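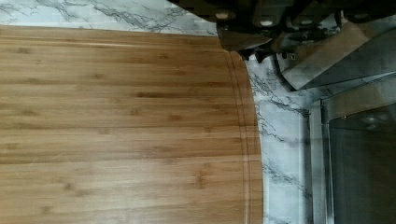
Cabbage season snuck up on me again, and I could not be happier about it. I came home from the Hingate market on Sunday with a head so big I had to buckle it into the passenger seat, and by the time the kettle boiled I already knew it was all going into the crock.

If you've been reading this blog for a while you know I can go on about sauerkraut (my sister has asked me to stop bringing it up at dinner). But I've learned so much since my first sad jar that I want to get it all written down in one place, partly for you and partly for me, as my notes are currently on the back of a gas bill.

So, salt first. I weigh it now. For years I went by the spoonful and got kraut that was either mushy or so salty you had to rinse it, and I blamed the cabbage every single time! Two percent of the weight of the cabbage is my number. The big one from the market came to 2,950 grams after I pulled the outer leaves and the core, so it got 59 grams of salt. Plain sea salt, fine grain, no iodine. The coarse stuff works too, it just takes longer to melt in and I'm impatient.

Then the slicing. I like it thin but not see-through. I quarter the head, cut the core out at an angle, and lay each quarter flat side down so it doesn't roll around on me. A mandoline is faster, I know, and I own one, and it lives in a drawer where it can't hurt me. A long knife with a good edge gets through a whole head before the radio show is over, and I love that sound, that squeaky crunch when the cabbage is really fresh.

Salt goes on in layers as the bowl fills up. And then WAIT. This was my biggest discovery of last year. I used to start squeezing right away and wear my hands out, when all you have to do is walk off for half an hour and let the salt get going on its own. When you come back it has slumped down to half the height and there's a puddle in the bottom of the bowl. A few minutes of squeezing after that and you've got more brine than you know what to do with.

Caraway is where people start arguing. I put in a small spoonful, whole, and I toast it first, which I picked up from a little booklet called The Lusitz Pantry that I found in a box at a library sale. It's mostly soups and there's a very stern chapter on turnips, but the kraut page is so stained I figured somebody had really cooked from it. It also says to tuck in a piece of apple. I tried that in May with an early cabbage and it got a bit fizzy and wonderful, almost like cider. I don't think it would keep for months, but it never had to.
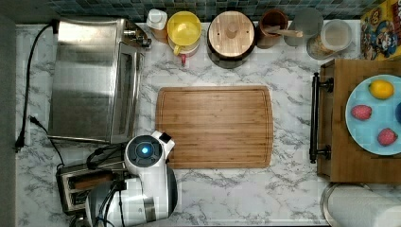

Evdokia Sotiropoulos wrote to me after my last cabbage post to say that I'm giving up on my batches far too early. She leaves hers for 8 weeks in a cold pantry and says that anything younger is just salad, and that the caraway should go in only for the last stretch or it takes over. She also uses whole heads, cored and packed with salt, so she can make stuffed cabbage with the soured leaves in winter. Whole heads!! I have read her message so many times. I need a bigger crock.

I've always stopped at three weeks, because that's when I can't stand it anymore and start eating it out of the jar with a fork. But I'm going to split this batch and do it properly. One half comes out on my usual schedule and the other half goes down to the basement, where it stays cool, with a strip of tape across the lid to remind me to keep my hands off.

A few odds and ends that I always forget:

Keep everything under the brine. I fold up one of the outer leaves and press it down on top, then set a small glass jar of water on that.

Put a plate under the crock. It will bubble over, usually at night.

White film on top is normal for me and I skim it off. Fuzzy and colorful is another matter and the whole thing goes out.

Leave the lid loose for the first 10 days or so, or burp it every morning if you're using a jar with a clamp.

The leftover brine is great in potato salad, and a splash in bean soup right at the end is even better.

Next up I want to try red cabbage with juniper, if the Drasville stand still has those small tight heads when I get over there. If any of you have done whole heads like Evdokia, please tell me how big your crock is and how on earth you keep them from floating.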